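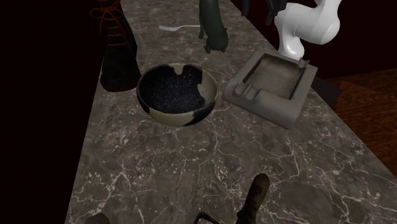 Glazed bowl, dark over cream, on a marble countertop.

Hanen Glaze Records

Hanen is a table of 3,300 studio glaze recipes, transcribed from the kiln notebooks of the Derketti pottery. One row is one recipe as fired. Test tiles that were mixed but never fired are left out.

Files
recipes.csv — one row per recipe, 14 columns
materials.csv — material names and the oxide analysis used for each
firings.csv — cone, atmosphere and hold time, joined on firing_id

Fields to watch
Amounts are in percent by weight. Colorants are listed on top of the base, so a row can add up to more than 100. The surface column takes one of three values: gloss, satin or matte. Layered glazes get two rows that share a layer_id, with the lower coat first.

Known problems
The first 1,000 rows come from the oldest notebooks, where "spar" can mean either potash or soda feldspar. These rows carry the flag spar_unclear. Do not compute a unity formula from them without checking the flag.

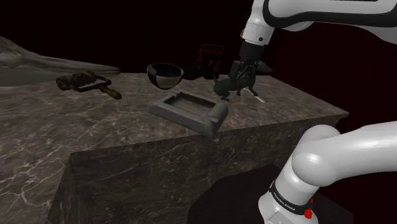 Deisy Llanos asked for the flagged rows to be moved to a separate file, as her import script ignores flags and the silica to alumina ratios come out wrong. The split is planned for October. Until then, filter on spar_unclear before import.

Maintenance
Corrections go to Kam-wah Liu, with the notebook and page number.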